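Tedia Community Seed Library
Progress report to the Takano Fund, May 2014

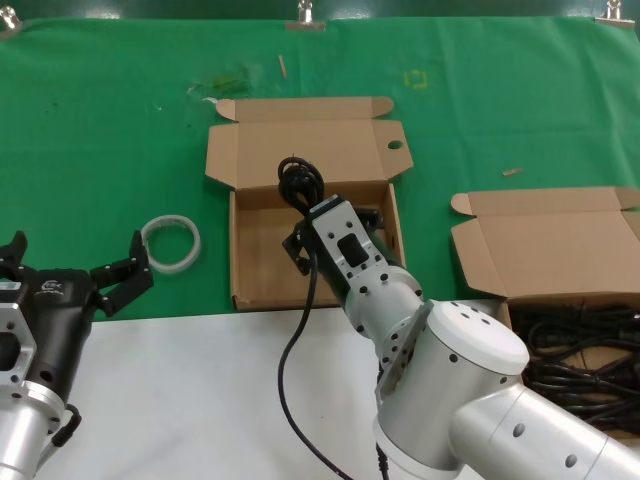 Hello again, and thank you for your patience with this one – I know it's landing a little later than the last. The short version is that the seed library is open, people are using it, and the bean collection has grown faster than I planned for. We now hold 69 named varieties, up from the 41 I listed when I applied, and most of the new ones are beans and squash handed over by families on the east side of town. Sorting is still the slow part. We do it on a table with a green cloth held down along the top edge with binder clips, and an open cardboard box in the middle, and it's as low-tech as it sounds, but a pale bean shows up nicely on green. I had put a proper sorting bench in the original budget and I'd now like to move that money somewhere more useful (see further down).

What we said we'd do by now

You'll remember there were 4 goals for this first stretch: get the catalog done, run germination tests on everything we lend, open the lending drawers at the library branch, and set up growing beds at the Xolalpa garden. Three are finished. The beds are the one that's dragging, and I'll get to that.

The catalog is done and printed. It's a plain binder with a page for each variety, saying where it came from, how tall it gets, when to plant it and anything the donor told us. Some pages are nearly empty and some are packed. One family wrote two full sheets on a climbing bean, including how to cook it, and I've kept every word. There's a copy at the branch and another at the garden.

Germination tests went better than I dared hope. We tested in January, on damp paper towels on top of my refrigerator, and the best lot was the Jidska pole bean, which came in at 95 percent. The parsnips were terrible. Parsnip seed just doesn't keep, and I should have known better than to accept jars of it with no date on them. Those went in the compost and we now ask for a year on every packet before we take it. The peppers were middling and slow, and I'd like to run them again with some bottom heat before I write them off.

The lending drawers opened as the weather turned, and the first few weeks were wild! People came in for tomatoes mostly, which is fine, but quite a few left with something they'd never grown before because the packet was sitting right next to it. We ran out of the small envelopes twice. The branch staff have been wonderful about letting us take over that corner, and they've asked if we could do a kids' drawer with big easy seeds like sunflowers and nasturtiums. I've said yes, I just have to find the drawer.

The beds

So, the Xolalpa garden. We were promised 4 beds and have 3. The last one sits over a water line that showed up on none of the drawings, and the city wants it left alone until they've looked at it. I've called several times and I'm still waiting. The beds we do have are planted with beans and two kinds of squash, kept well apart so they don't cross, and the soil is much better than last year after all that leaf mold went in. If the extra bed doesn't come through by fall I'd suggest we drop it and grow the corn in containers at the branch instead – not ideal for pollination, I know.

Money

We're under on printing and over on envelopes and labels. The bench money hasn't been touched. What I'd like to do, with your okay, is put it toward a second-hand refrigerator for long-term storage. Our seed is in jars in a hall closet right now, and that closet gets warm by July. I've seen decent used ones for less than the bench would have cost, and the difference could cover silica gel and better jars. Could you let me know if that needs a form or if an email is enough?

Next up

Between now and the next report I want to get the kids' drawer going, re-test the peppers, and hold a seed-saving afternoon at the garden once the first pods are dry. I'd also like to work out how to get more people to bring seed back. Borrowing is going great, returning we won't know about until fall, and I'm trying not to fret over it in the meantime. Receipts are in the separate envelope, along with a packet of the Jidska beans if anyone in your office has a sunny fence.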